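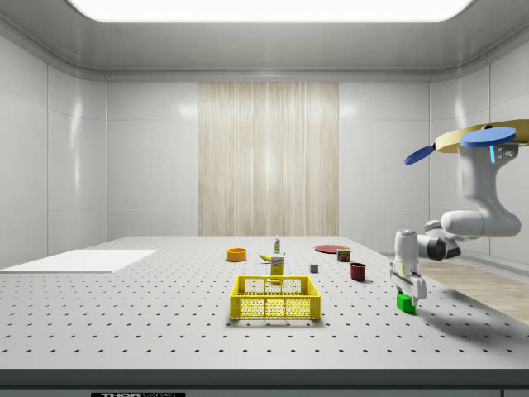
FOR IMMEDIATE RELEASE

Varkden opens a second store in Cirkasham this December

Well, we signed the lease! After two years of selling secondhand kitchen stuff and linens out of the old shop on Jarman Street, I get to announce that Varkden is opening a second location in Cirkasham, right across from the bus station, and I am so happy I could hug the mailman.

The new place is 3000 square feet (the Jarman Street shop would fit inside it with room left for parking), and we're filling it with baking pans, tablecloths, curtains, storage baskets, mixing bowls and as many mismatched mugs as the shelves will hold. We took in 3461 donated items over the summer, so stock is one thing I'm not losing sleep over. The paint color for the front door, on the other hand, is still being argued about.

Doors open at 9 a.m. on a Tuesday, and the first 264 shoppers get a tote bag printed by our neighbors at Clustis, who also did our sign. We're hiring too: 14 part-time jobs, mostly mornings and weekends, with training on the register and a staff discount from day one. No retail experience needed, just come in and talk to us!

Donations will be taken at the back door until 4 p.m. every day we're open. Clean and unbroken, please, and no mattresses. The Jarman Street shop keeps its regular hours and everyone who works there is staying put.

Reporters and local bloggers are welcome to stop by the week before we open for a walk-through and coffee. Call the Jarman Street shop and ask for the owner, that's me, or leave a note at the counter.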